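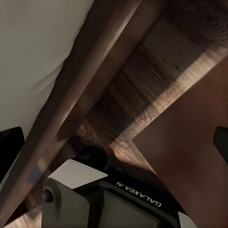

Tremberg Furniture Care Survey: Data Card

Version of 27 May 2018. Maintained by Nasrin Daneshvar and Luuk Jacobs.

What it is

2,573 answers to a household survey on how people clean and look after wood and upholstered furniture. One row per answer. The survey went out by mail and by web form in the town of Tremberg and closed in April.

What it is not

A guide to what works. People told us what they do and how happy they are with it. Someone who has rubbed lemon oil into a table for years is going to say it helps. We have no way to check, and neither do you. If you want to know whether a polish protects wood, test the polish.

Files

answers.csv: the main table
products.csv: product names as typed, with our cleaned-up version next to them
codes.txt: what the short column names mean

Known problems

The "years_owned" column is mostly guesswork. An answer of 5 or 80 usually means "a while" or "it was my grandmother's." Don't compute an average from it and call that a finding.

725 rows have no fabric type. The form let people skip the question, and we should have caught that before it went out. Lingyun Tang filled in some blanks from the comments in an early draft. Those guesses have been taken out again.

"Solid wood" means whatever the owner thinks it means. I would treat veneer and solid as one group.

The satisfaction score runs high for everything, including methods that contradict each other. Weidong Fang thinks the wording of question 5 pushed people upward. I think people just like their own habits. The data can't settle it.

Use

Fine for teaching and for practice with messy text. Please don't use it to sell wax. Corrections go to Luuk, with the row number.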